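Hotumdale Online Dating Safety Project
Progress report to the program manager, February
Prepared by Menaka Jayasinghe

Work this period covered profile screening and the handling of member complaints on the Zusodow dating site. Screening now runs on all new profiles before they are shown to other members. Accounts that copy text from an existing profile are held for manual review. The review limit was set at 50 held profiles per day; Kiprono Mwaipopo has asked for 100, and the request is still open.
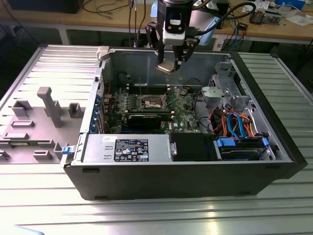

Desktop tower with its motherboard exposed.

Complaint handling is two weeks behind plan. The form did not ask members whether contact had moved off the site – most romance fraud reports turn on this point – and three fields have been added. Afroza Gunawardena is rewriting the reply templates in everyday words.

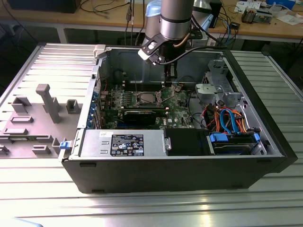
The new templates will be tested with members who have agreed to be contacted. Pádraig Tully will run the test and report the results separately.

Age checks remain with the outside supplier, Cerno. Their draft contract lets them keep identity documents after a check is complete, and we have not accepted that clause. Spending is within budget. Decision needed from you: the daily review limit.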